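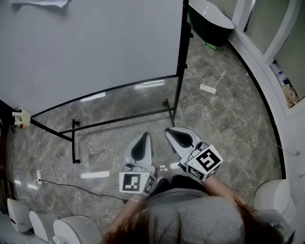
Marble-patterned flooring, seen from above.

Farnstead will replace the entrance floors in two of its public buildings this summer after a review found that most falls reported to the town in recent winters happened within a few steps of a front door.

The town council voted Tuesday-night style business aside to approve $208,000 for the work, which covers the lobby of Skovley Hall and the ground-floor entrance to the Farnstead Public Library. Work at Skovley Hall starts in July. The library will follow once the hall has reopened.

The review looked at 61 falls recorded in town buildings. Most were minor and involved bruises or a twisted ankle, but 11 led to a hospital visit. Wet weather was noted in the majority of the reports.

"People come in from the parking lot with snow on their shoes, they get past the mat, and then they're on polished stone," said Anoma Majumder, the town's facilities manager. "The mat at Skovley Hall ends well before the front desk. That stretch is where we keep having the problem."

Skovley Hall's lobby is floored in polished marble laid when the building opened as a savings bank. The library entrance has a glossy tile made to look like marble, put in during a later renovation. The review found that both surfaces were acceptable when dry. Neither met the grip level the town now wants for areas where water is tracked in from outside.

Majumder told the council that her department had tried cheaper fixes first. Longer mats bunched up under the library's double doors and had to be removed. A clear anti-slip coating applied at Skovley Hall wore off along the main walking path before the end of its first winter. Staff also put out warning signs on wet days, but visitors mostly walked around them.

The contract went to Nieminen, a flooring company that resurfaced the locker rooms at the town pool. It will lay a textured tile called Dolico in a pale gray. Deep recessed mats will be set level with the floor at each entrance so they do not slide or curl.

The choice of color drew more comment at the meeting than the cost. Several residents said they were sorry to see the old marble go, and one asked whether it could be roughened and left in place. Majumder said the department had looked into that. Grinding the surface would improve the grip, she said, but the stone near the doors has worn thin and is cracked in places, and the contractor would not guarantee the result.

The council agreed to keep the marble in the rear half of the Skovley Hall lobby, beyond the stairs, where there have been no reported falls. A brass strip will mark the line between the old floor and the new. Slabs taken up from the front half will be stored at the public works yard, and those in good condition may be used for repairs to the part that stays.

Council members also asked about cleaning. Textured floors hold more dirt than polished ones, and the library's current floor machine is meant for smooth tile. The approved budget includes a new scrubber for each building and a training session for the cleaning crew. The old machines will go to the senior center, which has vinyl floors.

Skovley Hall's front doors will be closed while the lobby is torn up. Visitors to the tax office and the permit counter should use the side entrance on the parking lot side, which has a ramp. The passport desk will move upstairs for the length of the project and can be reached by the elevator from the side entrance. Evening meetings in the hall will go ahead, but groups that have booked the lobby for receptions will be offered the upstairs meeting room or a refund.

The library will stay open during its part of the work. Patrons will enter through the children's room, and the book drop will be moved to the curb. The weekly story hour will be held in the community room until the main entrance is back in use.

Some of the work will be noisy. Nieminen has agreed to take up the old stone and tile before 9 a.m. where possible, so that the loudest part of the job is finished before the counters open. Residents who live next to Skovley Hall will get a letter with the working hours and a phone number for complaints.

The town will go on recording falls at both entrances after the new floors are in. Majumder said she would bring those numbers back to the council after the first full winter. If they show a clear drop, her department will ask for money to replace the entrance floor at the recreation center, which has the same glossy tile as the library.

Copies of the review are available at the town clerk's office and at the library's reference desk.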